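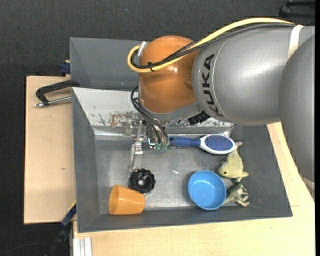 Figure 2. The picking cell, with the gripper over the main bin. The objects include a cup lying on its side, a blue bowl, a hairbrush and toy animals. The second bin is behind.

3. Planning and paying for the cell

Papers on robot picking tend to give the arm and the gripper one line each and move straight on to the learning method. We would like to spend a whole section on the shopping. Planning this cell was one of the most enjoyable parts of the project, and the choices we made at that stage shaped the later results more than any of us expected. A group starting from an empty floor should be able to read this section and come away with a sensible first order.

3.1 Starting from the arm

The arm was already in the building when the project began, and so it does not appear in our budget. This is a common position for a university group, and a lucky one, but it fixes a great deal. The reach of the arm set the size of the table, and the table set which bins we could buy. Rhys Ruddock drew the whole layout on the floor in masking tape before any order went out, and we moved the tape many times. We strongly recommend the tape! It cost almost nothing, and it showed us that our first choice of bin would have put the far corners out of comfortable reach with the gripper pointing down.

3.2 Writing the list

Our first list was a shared sheet with 291 lines, kept by Macarena Vidal. Most of those lines were small: bolts, fittings, tubing, cable ties, adhesive feet. We grouped them by what would stop if the part were missing. A part that would stop the arm moving went into the first group, a part that would stop a single kind of trial went into the second, and everything that would merely annoy us went into the third. Money was released in that order, and the third group was left open until the cell had been running for a full month.

Sorting in this way changed what we bought. Spare gripper fingers, which had been near the bottom of the sheet, moved to the top once we admitted how often a finger tip would meet the floor of a bin. Screens for the desk moved the other way and were never ordered, and we have not missed them.

3.3 Bins, table and clamps

We chose metal bins over moulded plastic ones. They were dearer, and the sloping walls suited us very well, as objects near the edge tend to slide back to where the fingers can get at them. The price to pay is in the surface. A metal floor throws cloudy reflections, and the walls pick up scratches and worn patches that a vision system has to learn to ignore. Ashton Bolger argued for leaving the surfaces as they were, on the grounds that bins in real use are never clean, and the rest of us came round to this view with some enthusiasm. It also saved us the cost of a matt coating.

For holding things in place we set aside money for a machined mount and then never spent it. Ordinary workshop clamps and a piece of board did the job, and they have one great advantage — the layout can be changed in an afternoon. The saved money went on gripper parts. If the cell were to stay in one form for several years we would choose the mount, but a research cell rarely does.

3.4 Cables and hoses

This is the heading we would most like other groups to copy into their own budgets. Everything that runs to the tool has to follow the arm through its whole range, and it will wear at the wrist first. We had priced only the hose itself. The fittings, ties, brackets and spare lengths together came to more than the hose, and ordering them piecemeal meant paying for delivery again and again. Santino Valdebenito now keeps a box with a complete second set, already cut to length, and changing over has become a quick and rather satisfying job.

3.5 Objects

Household objects and toys are the cheapest part of the cell and, in our opinion, the best value in it. A hairbrush asks something quite different of a gripper from a bowl, and a cup on its side is a different problem again from a cup standing up. We bought from ordinary shops, and bought two of anything we thought might go out of stock. Our one piece of firm advice is to keep the packaging or at least a photograph of the label. Replacing a particular toy later, in the same colour and size, can take far longer than replacing a motor.

3.6 What we would change

Paora Grimshaw went back through the sheet at the end and marked each line as used, unused or bought too late. The last group was the most useful to us. It held mainly hose fittings, finger parts and a decent set of hand tools, all of them cheap, and each of them had held up work at some point. We would now order these in the first week, before the bins arrive, and would hold back part of the money for things learned from the first trials. The annotated sheet, with part names and the group given to each line, is available from the authors, and we would be delighted to see other cells planned from it.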